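Unboxing Effort and Tray Reuse in Two-Part Rigid Gift Boxes
Student project report, Packaging and Materials, Vurnbridge
Author: Graça Cardoso
Submitted October 26, 2026

Summary

This report covers the opening behaviour of lift-off lid boxes of the type used for small retail goods, and the extent to which the inner compartment tray can be kept in service after the original contents have gone. The work was done on boxes supplied as seconds by Cosgrove, a local packaging converter. The main finding is that lid depth had a greater effect on opening effort than surface finish, and that the trays were worth keeping in most of the household uses tested.

1. Background

A two-part rigid box consists of a base and a separate lid, the lid walls sliding down outside the base walls. The fit is normally specified as a clearance per side. If the clearance is small, air cannot enter the box quickly as the lid rises and the base tends to travel up with it. If it is large, the lid rattles and can come away when the box is picked up by its top.

Converters treat a slow, even separation as a mark of quality. The Musex range, which Cosgrove produced in a run of 2,000, was specified with a deep lid for this reason. A second range, Pulta, uses the same board with a shallower lid. Both ranges were available for this project, in glossy and matte finishes.

2. Aim

The project had two parts. The first was to compare the effort and grip needed to remove the lid. The second was to record what happened to the tray when the box was used for sorting and storage at home or in a workroom.

3. Method

3.1 Opening trials

Each box was placed base down on a flat table at standing height. The participant was told to open it in whatever way felt normal and to put the lid down anywhere. No instruction was given on where to hold it. The observer recorded the grip used, whether the base left the table, and whether a second attempt was needed. A total of 114 openings were logged.

Grip was coded under three headings: short edges, long edges, and diagonal corners. One-handed attempts were logged separately. Where a participant changed grip part way through, the final grip was the one coded.

Boxes were kept in the workroom overnight before testing. Board moves slightly with humidity and the first session, run on boxes brought straight in from a car, gave results that could not be repeated. Those results have been left out.

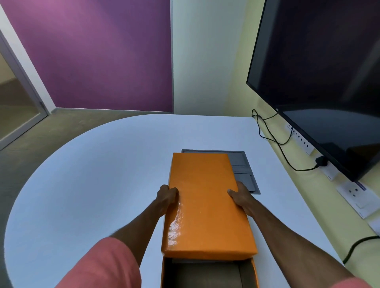 Figure 1. Two-handed grip on a glossy orange lid, thumb of the right hand on top. Grey compartment tray behind the box.

3.2 Tray trials

Trays were handed out with no suggested contents. Participants kept them for the length of the trial and returned a short form listing what had been stored, whether the tray was inside a box or used loose in a drawer, and any damage to the rim. Forms that listed only the original contents were not counted as reuse.

4. Results

4.1 Opening

The two-handed grip on opposite short edges was the most common across both ranges. Participants generally spread their fingers over the lid and then drew upward, sometimes with a slight rock from one side to the other. The rocking motion let air in along one wall and reduced the tendency of the base to lift.

The deep Musex lid produced base lift more often than the Pulta lid. This occurred in both finishes. The glossy finish was described by participants as more slippery, but the recorded number of second attempts did not separate clearly from the matte finish. Slip was mentioned mostly by people who had tried to open the box with one hand.

Loose inserts had a small effect that had not been planned for. A folded leaflet standing higher than the base wall can catch on the lid during closing, and on two boxes it creased badly enough to hold the lid proud. Leaflets were laid flat for all later openings.

4.2 Tray reuse

Stationery and sewing items were the most frequent contents, followed by chargers and small hardware. Trays used loose in a drawer showed more rim damage than trays kept in their boxes, mainly at the corners. The fixed compartments suited small parts well. They were a poor match for pens, which sat across the dividers and stopped the lid from closing.

5. Discussion

The opening results agree with the expected effect of trapped air. A thumb notch in the lid wall would probably reduce base lift at low tooling cost, although Cosgrove advised that notches are unpopular with customers who want an unbroken face. A small relief in the base wall, hidden when the lid is down, is the better option and could be trialled on the existing board.

The effort readings should be treated with care. A spring gauge was tried and abandoned, as the hook distorted the lid wall before the box opened. All comparisons in section 4.1 therefore rest on observed behaviour - base lift and repeat attempts - and not on measured force.

6. Further work

A suction cup fitting for the gauge is being made up and should be ready in December. Matte boxes from the Pulta range will be tested first, then the glossy ones if the cup releases without marking the surface.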